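Spare room, Saturday, quarter to ten. Loubna gets here at lunchtime and I've done the bed and nothing else, so this will be a quick one.

The bedside table first. Round, wooden, lives in the corner, collects everything. Wiped it, polished it, then stood there wondering what a guest really wants within reach at 3am. Tissues. A phone, in our case, as mobile signal in Mindthorpe is hopeless.

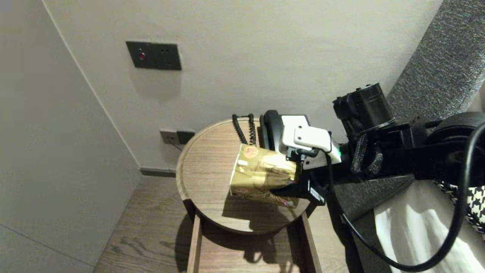 Gold wrapper, corner table. Very posh for tissues.

Kavitha says get rid of the landline. No. Her mobile managed up to 10 minutes in this house last Christmas and she spent it all saying "can you hear me". The phone stays. The cord is a menace though, it coils itself up however it likes and I've given up arguing wiht it. I did try it along the back by the wall and

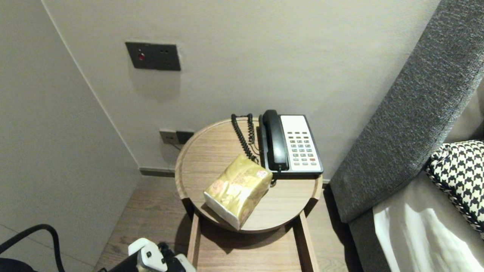

then there's still the question of a lamp, which I haven't got. Liliana has a little Bassi one she never uses, will ring her after this. A glass of water needs to fit as well. And a book? People say they want a book and then they don't read it. Maybe the tissues go in the drawer of the other thing, the chest, and leave the top clear. Keep changing my mind.

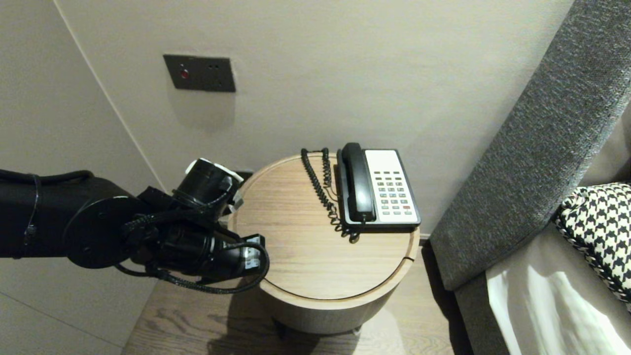

Do you need a bedside table on both sides?
Only if two people are staying. One is plenty for a single guest, and a chair does the job on the otherside if you're stuck.

Right, towels. Then the bathroom, God help me.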